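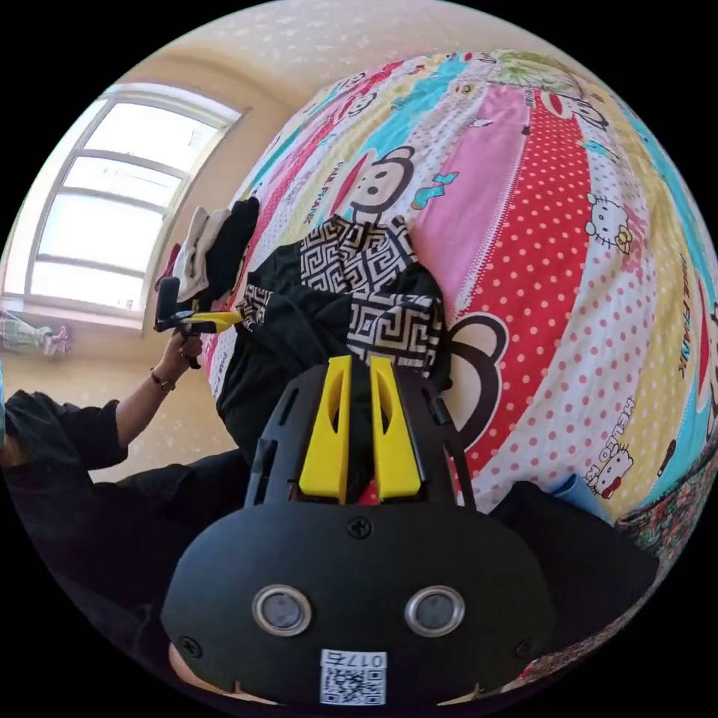 Bed, room 3, Treleo.

April 29, 2022

Overnight air and humidity run, third attempt. The first two are void: one logger clock was set to winter time and the other unit filled its memory before midnight. Interval now set to one minute on all units and clocks checked against the laptop before start.

Question is still the one from the Vemetitz job: how much of the condensation on the inner pane comes from the sleeper and how much from the house. The window people say house. The owner says window. Neither has measured anything.

Room volume with furniture taken off: 40 cubic metres. Door undercut 6 mm, taped for the first night and open for the second. Window shut and latched both nights, trickle vent closed on night one. Radiator valve left at 3 throughout.

Loggers: Warner units A, B and C. A on the wall at pillow height, B on the window sill, C in the corridor outside the door. Đinh probe on the inner pane, lower left corner, under foil tape. I don't trust the Đinh below five degrees but we were never near that.

Offset check first. All three Warners in the same lidded box with the salt slurry until they stopped drifting. A and B agreed to within one point of relative humidity. C read two points high, so two points have been taken off every C value below and in the file. Label on C now says so.

Night one (door taped, vent closed)
CO2 at start 610 ppm. Rose in nearly a straight line until shortly after three, then began to bend. Highest reading 3037 ppm, just before the door was opened. It had not levelled off, so the steady value would be higher still. With one sleeper that points to a very tight room, tighter than I had assumed from the age of the house. Relative humidity at A went from 48 to 67 per cent. Pane temperature fell to 9.5 degrees. Dew point at B passed pane temperature at 01:20. Condensation along the bottom bead in the morning, wiped with a weighed cloth: 11 g.

Night two (door undercut open, vent open)
CO2 peaked at 1450 ppm and was flat from two o'clock onwards. Relative humidity at A went from 47 to 56 per cent. Pane temperature 9.1 degrees, so slightly colder than the night before. Dew point at B stayed under it all night, closest approach 0.7 degrees. Cloth weight unchanged on the balance.

Corridor (C) was level on both nights and drier than the room from bedtime on. So on these two nights the house was not feeding the bedroom. The sleeper is enough.

Air change, from the decay after the sleeper left on the second morning: 0.5 per hour. Fit is good for the first hour and then somebody ran the shower and the corridor moved, so the tail has been cut. No decay for night one, as the door went straight open. Should have been left shut. Repeat if there is time.

Moisture balance does not close. Taking 40 g per hour for a sleeping adult, the air on night one should have ended up wetter than it did, even after allowing for what was on the cloth. The missing part has gone into something. Plaster takes some. Bedding must take a good share, and a mattress has a lot of depth for water to go into, but we have no number for it. The easy test is to weigh the duvet and pillow last thing and first thing. The mattress is harder. Weighing it means load cells under the legs, and drift over eight hours will be of the same order as the signal.

The other option is a small humidity button between mattress and slats, and one between mattress and sheet. That gives a gradient but no mass. Probably good enough to tell whether it dries out during the day or carries moisture over into the next night. If it carries over, two nights in a row are not independent and the night two figures are flattering or unflattering depending on what the mattress was doing. Order should be swapped next time: open first, taped second.

Noted also:
Foil tape left residue on the pane. Use the paper-backed one.
Unit B was in direct sun from seven. Ignore B temperatures after that.
Battery in A at half. Change before the next run.
The curtain was drawn on night one and I did not write down its position on night two. It matters for pane temperature. Add a line to the sheet.

Vemetitz: tell them trickle vent open and undercut clear, then look again in cold weather before anyone orders glass. Treleo was a mild pair of nights and the margin of 0.7 degrees would go with a frost. Summer data in July for the mattress drying only; no use for the window.

Files are in the bedroom folder, raw and corrected kept apart. The void runs are in there too, marked void.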